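Skulora Household Handling Project
Progress Report to the Cullinane Fund, Reporting Period Four
Submitted by Marta Ivanyshyn, Project Lead, Grustville

1. Status

The project remains within its approved budget. Work on laundry handling is behind the schedule set out in the last report, following a fault in the hand-held grippers that was identified in March. Recording was suspended while the fault was investigated and has since resumed under interim limits. This report describes the fault, its effect on the data delivered so far, and the steps taken in response.

2. Description of the fault

On a Monday in March, an operator working in a furnished bedroom reported that the right finger of her gripper had not opened fully after she released the trigger. A small shirt remained held between the pads. She pulled it free with her other hand and pinched the tip of her index finger when the finger of the gripper then sprang open. The skin was not broken and no treatment was needed. The incident was entered in the safety log the same afternoon and all bedroom sessions were stopped pending inspection.

The cause was traced to a pivot screw in the finger linkage. The threadlocking compound specified in the Brusonik assembly guide had been left out when the unit was rebuilt over the winter. With repeated use the screw had backed out far enough to bind against the neighboring plate. Two other units rebuilt in the same batch showed the same omission, although neither had yet jammed.

We consider the missed assembly step to be the direct cause. A contributing cause was our inspection routine, which called for a check of pad wear and camera focus before each session but did not mention the linkage. An operator following the routine correctly would not have found the loose screw.

3. Effect on data

A partly seized finger changes the measured opening of the gripper. The recorded width no longer matches the true gap between the pads, and a policy trained on such episodes may learn to release too late. We therefore reviewed all 1028 cloth-handling episodes recorded since the winter rebuild. Of these, 88 showed a mismatch between commanded and measured width and have been withdrawn from the training set. The withdrawn episodes are kept in a separate archive with the fault noted, and can be supplied to the Fund on request.

The milestone of 500 accepted episodes on beds and other soft surfaces has not been affected in number, but the share involving large, thin fabrics is lower than planned. These were the episodes most often recorded with the faulty units - an accident of scheduling - and they will need to be repeated.

4. Corrective measures

All pivot screws on all units have been removed, cleaned and refitted with threadlocking compound. Each rebuild is now signed off by a second person before the unit leaves the workshop.

The pre-session routine now includes opening and closing the gripper fully without a load, and a visual check of the linkage screws. Sessions are limited to 30 minutes, after which the check is repeated. Operators have been instructed not to free trapped fabric by hand. The unit is to be set down and powered off first, and the jam reported before work continues.

5. Next period

We plan to complete the repeat recordings of large fabrics and to submit a revised inspection procedure for the Fund's approval. The session limit will stay in force until that procedure has been accepted. No additional funding is requested.

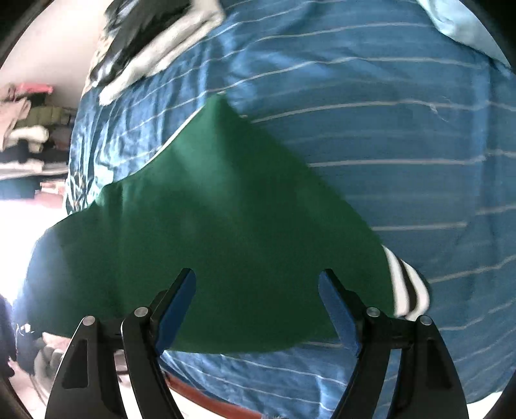 Figure 1. Cloth handling on a bed, seen from the gripper camera, with the linkage screw caps in view near the base of the fingers.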